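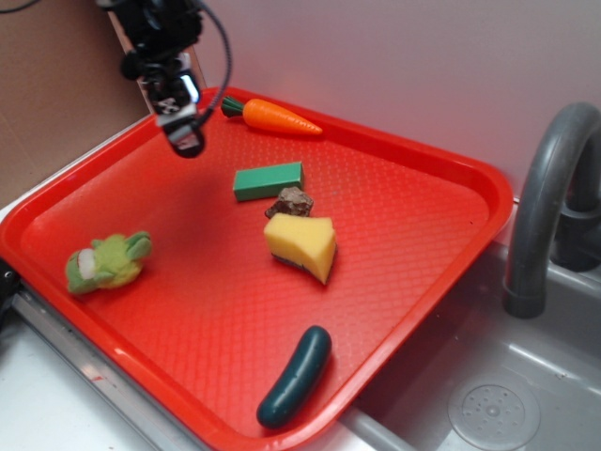

Fig. 1. Tray, toy carrot, green block and sponge.

Unit 5: Excess, Sum Insured and Average in Contents Policies

5.1 Excess
The excess is the portion of each claim borne by the policyholder. A basic excess applies to every claim. An additional excess may apply by peril, commonly escape of water or accidental damage. Where both apply, they are added before deduction.

Worked case: Brodeck contents wording, basic excess $497, claim assessed at $1,000. Amount payable is $503.

5.2 Sum insured
Contents are valued at replacement cost unless the schedule specifies indemnity value. Fixed items such as built-in cupboards and benchtops belong under the building section. Tenants' fixtures are treated differently in the Halvorsen wording; see clause 38. 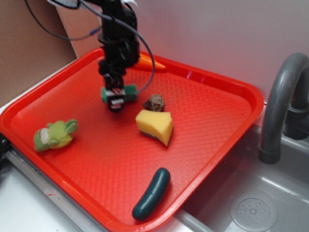

5.3 Average
If the sum insured is less than the full value at risk, the insurer may reduce a partial loss in proportion:

Payable = loss x (sum insured / value at risk), less excess

Check the order of operations in the wording. Tekum deducts the excess after average is applied, Bosholm before.

Reading for September: Halvorsen wording, clauses 5 to 38.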